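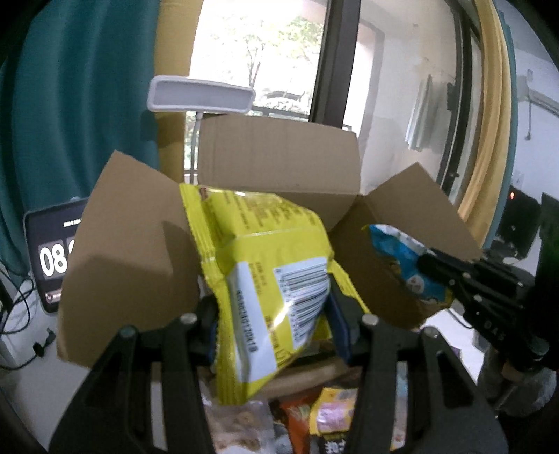
Filed under: Bench notes / Kit on trial

Jerkness grip kit, trial notes

May 28, 2022

Second go with the kit from Flaltia. Writing this up quick before I forget which bits were the kit and which bits were me.

Task is snack bags and packets with a cardboard box, two arms working in it together. Picked bags on purpose. Rigid stuff we did already, boring, it's fine, any gripper can hold a tin. Crinkly bags are what Viltomden keep asking for and what the Flaltia sales sheet goes on about ("handles soft packs without retuning"). So, soft packs, no retuning.

Settings as delivered. Did not touch the force slider. Did touch the closing speed, once, then put it back to 9 where it came from. If anyone finds it on something else that wasn't me.

What I got:

- 252 tries logged, 241 of them good. Good = bag gets where it's going and is still a bag. No bursts.
- Of the bad ones, most are the jaw closing on the very top seam and the bag sliding out as it swings. Grab lower and it holds. The kit's own grasp helper likes the top seam, no idea why. There's meant to be an offset in the menu, couldn't find it, manual says page 2 and page 2 is the warranty.
- Clear bags worse than printed ones. Expected that. Wrist camera sees whatever is behind.
- Bag tilts in the jaws nearly every time. Fine for going into a box, not fine if Viltomden want the label facing up for a scan. Need to ask them. If they do want that we need a second grip or some sort of nudge against the box wall, and I don't fancy writing it.

Two arms in one box: tight. Flaps are in the way more than the bags are. Arms wait for each other properly now (they didn't in the first go, firmware update sorted that) but the waiting is slow, one just hangs there until the other is well clear. Tried the "shared space" option, faster, and then the right one leaned on a flap and pushed the whole box along. Turned it off again. Tape the box down next time. Or cut the flaps off, though then it's not a fair test, the customer's boxes will have flaps.

Jaw plates. The flat ones it shipped with are OK. I'd like to try the softer pads but they're an extra on the price list and I'm not asking for money until we know we're keeping the thing. The plate screws want checking every session, one on the left had backed off a bit by lunch. Dab of threadlock, done, but a kit at this price should come with it already on.

Software side. Setup wizard is good, credit where it's due. Had both arms talking in less than the time it took to clear the bench. Logging is less good. It writes a new folder each time you press stop, all named the same with a number stuck on, so half an hour went on working out which run was which. Wrote a little script to rename them, it's in the shared drive under sugden-trial, help yourselves. It assumes the clock on the tablet is right so check the clok first.

Against the Sugden unit we had on loan: Sugden is quicker and much louder, and it did split a bag. Jerkness slower but kinder to the packets. Support about even. Flaltia answered my email same afternoon but only answered half of it.

Money. Quote is for the pair with the stands, training day on top. I'd drop the training day, the wizard covers it. The yearly licence I want in writing becuase the sales sheet and the quote don't say the same thing. Trial runs until August so no panic.

To do
- find the grasp offset (ask support AGAIN, one question per email)
- ask Viltomden re label up or not
- tape box
- repeat with the box nearly full, haven't tried that, I think it'll struggle picking from the corners
- move the cables, I keep catching them with my sleeve
- something with a slippery wrapper, and something heavier than crisps

Leaning yes at the moment. Would want the offset sorted first and I'd want someone else to do a session without me stood there, I've got used to its habits and I'm probably helping it.

Leaving it set up. Please don't eat the test packs, the logs are tied to the weights.

Last updated: same day, evening (added Sugden comparison)

Recent in Bench notes
- Sugden loan unit: what went back in the crate and what didn't
- Jerkness kit, first go (before the firmware update)
- Viltomden visit, list of packs they want tried
- Wrist camera glare, still not fixed
- Which threadlock for what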